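5. Resetting the Merkance router

Bratport suggests a monthly reset. We have run ours since December without one, so treat the schedule as advice.

1. Unplug the power cord and wait 14 seconds.
2. Plug it back in. The box claims the light turns green within 6 seconds. Allow longer.

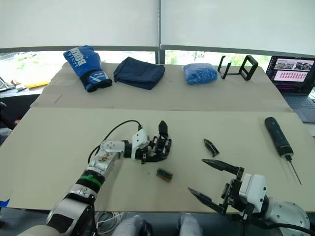 Arms over the table, hand partly closed.

3. Log in and open the Signal page.

Note: "Full strength" means very little. Try loading a web page before you believe it.
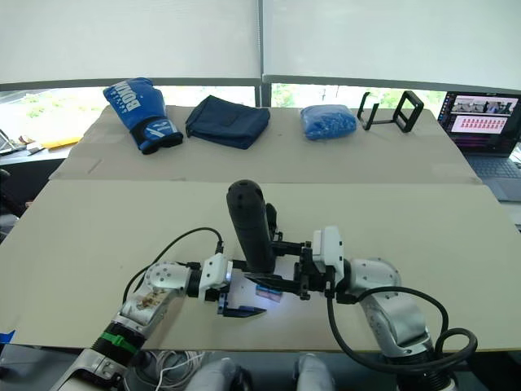
4. If pages still load slowly, change the channel by hand. The Auto setting supposedly picks the best one, but ours kept going back to the worst.

Caution: Do not hold the reset pin down. It erases your password.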